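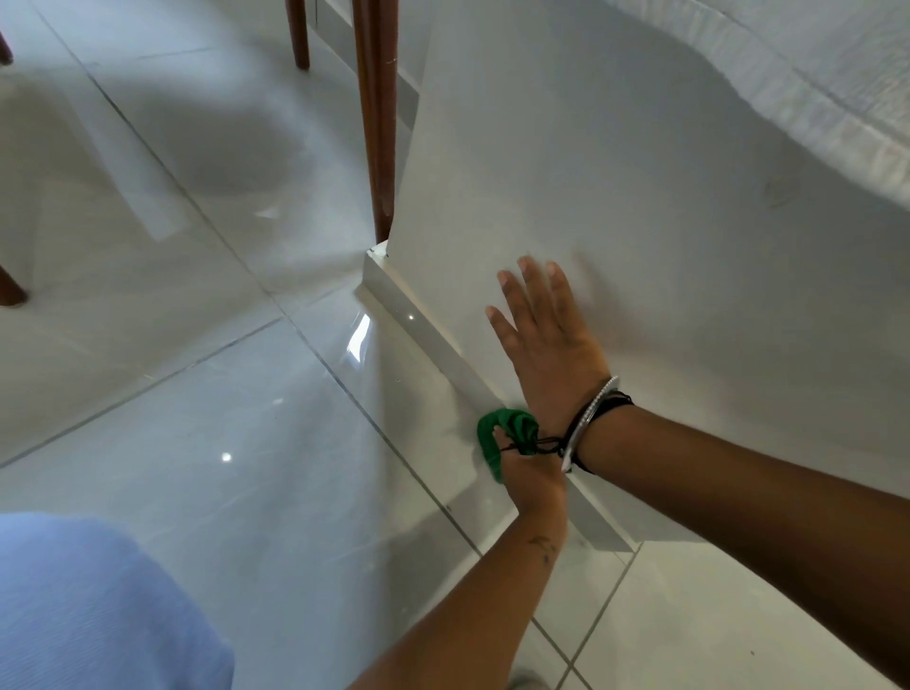
Kadeo Low-Edge Wiping Code: Review of the Second Edition

The Kadeo code is a practice document for mobile manipulators that clean inside homes. It covers one narrow class of work: wiping surfaces within hand height of the floor, such as baseboards, plinths, furniture feet and the recessed strips under cabinets. Vekurbridge publishes it as a ring-bound manual with a file of test sheets and a license for Stundance, the software that scores the sheets. Lerato Coetzee edited both editions.

We used it for one full acceptance cycle on a Ngubane two-arm unit. Our interest was whether the code could replace the in-house checklist we had been patching since the first edition came out.

Contents and layout

The manual runs to 52 pages in 11 sections. Sections 1 through 3 deal with definitions, room preparation and floor types. Sections 4 through 8 hold the rules proper. The rest is test procedure, record keeping and a short annex on cloth care.

Rules are graded "must," "should" and "may," and the grading is consistent. The first edition used "must" for things no tester could check, for example that the robot "must treat painted surfaces with care." That wording is gone. In its place is a contact force ceiling for each surface class, with a method for measuring it at the cloth.

The index is poor. "Plinth" and "toe strip" have separate entries pointing to different pages of the same rule. Anyone using the code daily will end up adding tabs.

The human reference

Section 4 is the best part of the manual. Before any robot trial, the tester has to record how a person does the same task in the same room, and the robot's motion plan is then compared against that record. The code does not ask the robot to copy the person. It asks the tester to write down which features of the human method carry a safety or quality function, and to show that the robot either has the same feature or meets the need in another way.

For low edges the list includes the following.

Cloth form. A person bunches or folds the cloth so that there are several layers between the fingers and the surface. The code requires the robot's pad to have equal or greater cover at every corner of the gripper. Flat pads held by clips at two points failed this on our unit.

Bracing. With one hand pressing a cloth low against an upright piece, the other hand is often laid open on the surface above, fingers spread. The code treats this as a load path. A single-arm robot may skip it only if its base can take the wiping force without shifting. A two-arm robot should brace, palm or pad flat, with contact made before the wiping arm applies pressure and kept until the pressure is off.

Arm crossing. The forearms can come close together when the braced hand and the wiping hand work over the same short stretch of edge. The code sets a minimum clearance between links and requires the planner to stop, not slow down, when that clearance is lost. We agree with the rule. It cost us more cycle time than any other.

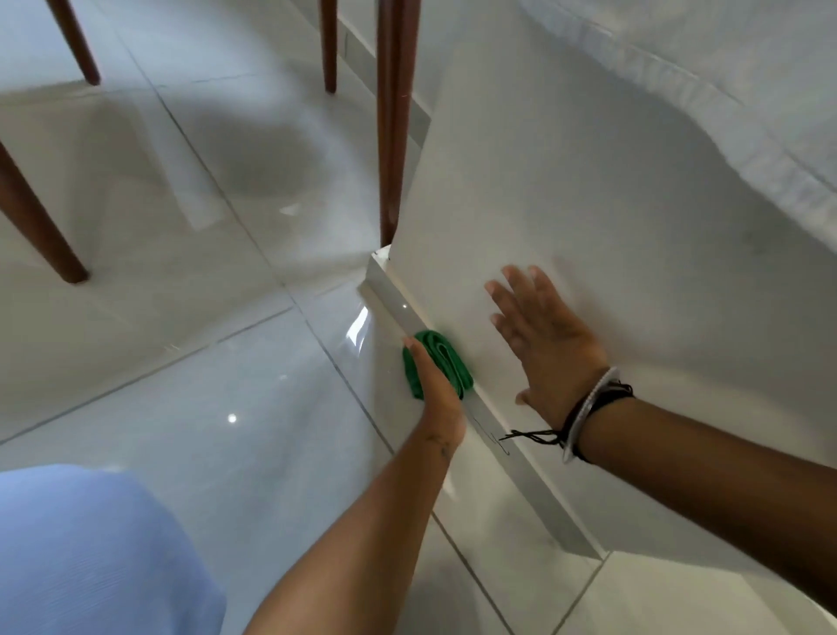 Surface and floor rules

Section 5 sets out how to treat polished tile. Glossy floors return bright spots and long reflections of furniture legs, and both can be read by a vision system as edges or as dirt. The code requires a test with the room lights on and a second with them off and daylight only. A detection that moves when the robot's head moves must not be wiped. This is simple to check and caught a real fault: our unit spent most of one afternoon trial working at a glare spot next to a table leg.

Section 6 covers furniture legs close to the edge being cleaned. The cloth must not be dragged around a leg in one continuous pass. The robot has to lift, reposition and start again on the far side. The text is clear, and the diagrams show tapered legs as well as square ones, an improvement on the first edition.

Section 7, on damaged edges, is thin. Chipped corners and open joints are common where a panel or baseboard ends, and a cloth will snag on them. The code says only that such points "should be identified before work." It does not say by whom, or what margin to leave. We kept our own rule, a stand-off of two fingers' width, and noted the deviation.

Hanging textiles get one paragraph. Covers draped over furniture must be treated as obstacles, with no contact above the bracing hand. Adequate, but there should be a test sheet for it.

Stundance

Stundance takes the filled sheets and a motion log and returns a pass, a fail or a query for each rule. Our cycle produced 3,529 wiping strokes. It processed them overnight without a crash and raised queries on 4, all of them correct. Two were strokes where the brace was released early. The other two were clearance losses that the planner had logged under the wrong code.

Exports are limited to a fixed report. There is no way to pull the force data for a single stroke without opening the raw log by hand. Sheet templates cannot be edited, so our additional rule on chipped corners had to be kept in a separate file.

The license is tied to one workstation. For a lab with two test rooms this is an irritation.

Gaps

The code assumes a cleared room. It says nothing about a person kneeling at the same edge as the robot, and in a home that will happen. The foreword says shared work is planned for the next edition. Until then a separate risk assessment is needed, and buyers should not read a Kadeo pass as covering it.

Cloth changeover is also weak. The annex gives washing instructions but no limit on how long one face of the cloth stays in use. We set ours by distance wiped.

Assessment

Recommended for integrators and test labs working on domestic cleaning arms, with the reservations above on Section 7 and shared work. Holders of the first edition should replace it, as the force limits have changed and the old sheets will not load in Stundance. We have retired our in-house checklist except for three items: chipped corners, hanging textiles and cloth changeover.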